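Skastimura drawer set — README

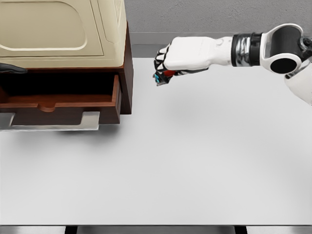 Issue 2, February 5, 2025

Student project of the Omcombe robotics club. 2935 simulated runs of one arm, one cabinet, one drawer. The hand carries a small item toward the open drawer and is supposed to put it in.

Please don't read too much into the numbers. The planner, Gill, scores 85 percent on our own test split, which we also tuned on. With the cabinet turned a little, it drops to 52. We would trust the second figure, and only in simulation.

Known problems
The tabletop is always bare, so nothing was learned about clutter.
Success labels come from a script — 72 were wrong when we checked by hand, and we did not check them all.
Grip force is not logged.

The Zostport entry in June used an older copy. Do not compare scores.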